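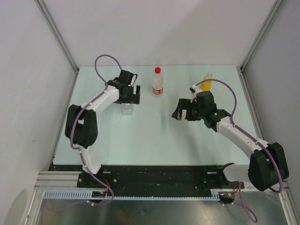 How to Clean and Reuse Clear Plastic Bottles

Clear plastic bottles pile up fast in most kitchens. They can go in the recycling bin, but many are good for a second job first: holding dried beans, rinsing a paintbrush, watering seedlings on a windowsill. The trouble is that a bottle that looks clean often still has a film inside or a smell in the cap. This page covers how to sort, wash and dry them so they are fit to use.

What you need

Dish soap
White vinegar
Baking soda
A narrow bottle brush
Uncooked rice
A funnel
A dish rack or a clean towel

Step 1. Sort before you wash

Put everything out on a clear table or counter first. It helps to have a pale surface, since clear plastic shows dirt poorly against a dark one — although a bottle with no label can be easy to overlook on a light tabletop, so leave some space between them.

Make one group for empties and another for anything that still has something in it. Bottles with contents need to be emptied or used up before they go near the sink. If you don't know what a liquid is, don't taste it or sniff it closely. Never pour an unknown liquid down the drain. Check with your local waste service.

Anything that held motor oil, pesticide, bleach or drain cleaner is out. Don't reuse these bottles for food or drink, no matter how well they rinse.

Step 2. Check the cap and the neck

Screw caps get lost, and a bottle without one is only good for a few things. Match each cap to its bottle now and try it. It should turn smoothly and stop firmly. If it keeps spinning, the threads are worn and the bottle will leak when it is laid on its side.

Look at the neck for cracks. Squeeze the sides lightly. Thin water bottles crease after a few squeezes and are better recycled. The heavier kind, such as juice and cooking oil bottles, hold up longer.

Step 3. Take off the label

Paper labels come off with warm water. Fill the sink, push the bottle under and leave it for 60 minutes. The label should slide off in one or two pieces.

Plastic wrap labels are different. Soaking does little for them. Find the seam, where one end overlaps the other, and lift it with a fingernail or the back of a butter knife. Pull slowly all the way around. If a strip of glue stays behind, rub in a paste of baking soda and cooking oil, wait a few minutes and wipe it away with a rag.

You can also leave the label on if it doesn't bother you. Just make sure it won't mislead anyone about what is inside.

Step 4. Wash the inside

Use warm water, never boiling. Many clear bottles are PET, which softens and shrinks in very hot water. The dishwasher can do the same.

Add a few drops of dish soap, fill the bottle a third of the way, put the cap on and shake hard. Empty it and repeat with plain water until there are no more suds.

For a greasy film or dried juice at the bottom, add 2 tablespoons of uncooked rice with the soap and water. The grains scrub the corners the brush can't reach. Pour the rice out through a strainer.

For smells, fill the bottle with one part vinegar to four parts water and let it stand overnight. Soak the cap in a cup of the same mix. Caps hold odors longer than bottles do, especially those with a soft liner.

Step 5. Dry it all the way

This step takes longest. Shake out what you can, then stand the bottle upside down in a dish rack with the cap off. Once the drops have stopped, turn it right side up so air can get in. Allow a full day, or two in damp weather. Any moisture left inside will spoil dry goods.

Step 6. Fill and mark

Use a funnel for rice, lentils, sugar or salt. A bottle that takes 400 grams of rice will hold a different weight of something else, so don't go by the old label. Write the contents and the month on masking tape and stick it near the shoulder, where your hand won't rub it off.

Keep filled bottles out of direct sun. Replace any that turn cloudy, feel sticky or keep a smell after washing.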